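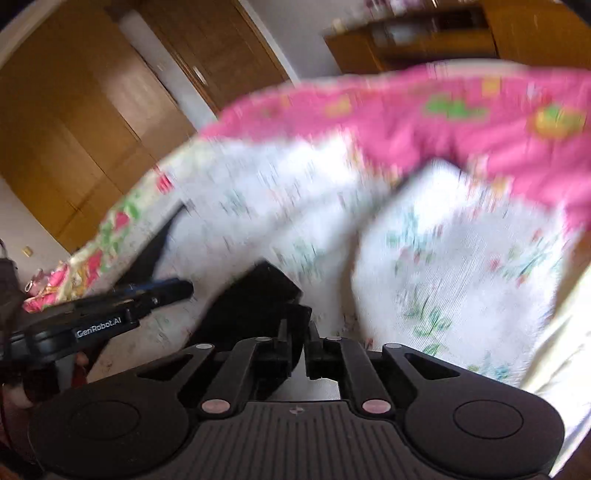

Where Do the Buses Go on a Sunday? A Student Project Report

Geography and Community Studies, spring term project
Beltville

Why I picked this

I ride the bus to school every day and I never thought about it much until my family moved across town to the Leton side of Beltville. On school days it's fine. You walk to the stop, you wait a bit, you complain about the weather, you get on. Then I tried to get to the library on a Sunday and stood at the stop for so long that a lady walking her dog passed me going out and then passed me again coming home. She told me the Sunday bus had been cut back a while ago and that I'd be quicker walking. She was right!

So when we were told to choose a local question for the project, I already had mine. I wanted to know how much harder it is to get around Beltville on a Sunday without a car, and who that makes a difference to.

What I thought I would find

My guess at the start was that Sunday service would be bad everywhere and worst on the edges of town. I also guessed that most people wouldn't care, since (I figured) everyone is home on Sundays anyway. The first guess was half right. The second one was pretty embarrassing, and I'll get to that.

How I did it

I used 3 sources of information:

1. The printed timetable from the rack at the Jurkport transfer station. I used the paper one because the online version kept sending me to a page about holiday hours.
2. A short survey, which I handed out at Jurkport and outside the Hodžić bakery, where two of the routes stop. I got 23 surveys back. I gave out more than that, but a lot of people took one and got on the bus with it, and that was the last I saw of those.
3. My own rides. I did the trip from Leton to Jurkport on a weekday and again on a Sunday, with a notebook.

The survey had four questions. I asked where people were going, whether they had another way to get there, how long they would be willing to wait for a bus, and what they would change. I left a blank space at the bottom for anything else, and that turned out to be the best part of the whole thing. People write a lot when you give them a blank space and they are stuck at a bus stop.

I should say that my first version of the survey was terrible. It had a full page of questions, including one about the color of the seats (no idea why I thought that mattered), and the first person I gave it to handed it back and said she didn't have her reading glasses. I cut it down that night and made the letters bigger.

What the timetable shows

On weekdays the Leton route runs all day and into the evening. On Sundays it starts late in the morning and stops before supper, with long gaps in between. The route along the river doesn't run at all on Sundays. The downtown loop hardly changes, which surprised me, because that's the part of town where you can already walk to most things.

So the edges do get the worst of it, like I guessed, but it isn't even. The north edge of town keeps a decent service because the bus to the hospital goes that way. Leton is on the other side and doesn't get that luck. If you drew it on a map (I did, it's in the appendix) it would look like a lopsided egg with Leton hanging off the bottom.

What people told me

Most of the people who answered were going to work. That was where my second guess fell apart. I had pictured Sunday as a day off, but the people on the bus were going to kitchens, stores and the nursing home. Several of them said their shift starts before the first bus comes, so they pay for a ride in the morning and take the bus home. One person wrote that the ride costs her most of the first hour she works. I read that one a few times.

Other people were visiting family or going to church. One man was going to Jurkport just to sit in the station and have a coffee, because it's warm and he likes to watch the buses come in. I liked him a lot.

When I asked what they would change, I expected everyone to say "more buses." Plenty did, but what came up over and over was an earlier first bus. There were also a bunch of comments about the bench at the Leton stop – there isn't one – and somebody drew me a very nice picture of what it should look like, with a roof and a trash can.

My own rides

The weekday ride was boring in a good way. I got on, I got a seat, I got off at Jurkport and my notebook has hardly anything in it. The bus was number 2773 and the heater was on so high that my glasses fogged up.

On Sunday I missed the bus I wanted because I read the weekday column by mistake. I'm counting that as data! The columns are printed right next to each other in the same gray, and if I can mix them up while doing a project on this exact timetable, then I think other people can too. I walked home, had lunch and came back for the next one. It was more crowded than the weekday bus, with people standing by the back door and a stroller folded up in the aisle.

Problems with my project

My survey only reached people who were at a bus stop. If someone has given up on the bus completely, I never met them, and they might be the ones with the most to say. The bakery stop is also on the downtown loop, so I probably heard from too many people with good service and not enough from Leton.

I also only rode on one Sunday, and a single wet or busy day could make things look different. If I did it over I would ride more, start earlier and bring extra pens. Pens walk away.

What I would ask for

I'd like to see one earlier bus from Leton on Sundays, even if it meant dropping one in the middle of the afternoon. I'd also like the Sunday column printed in a different color, and a bench. I'm sending a shorter version of this report to the transit office along with the drawing of the bench, if the person who drew it says that's okay. I still have to find them, so I'll be back at the Leton stop with a copy of it and a thermos.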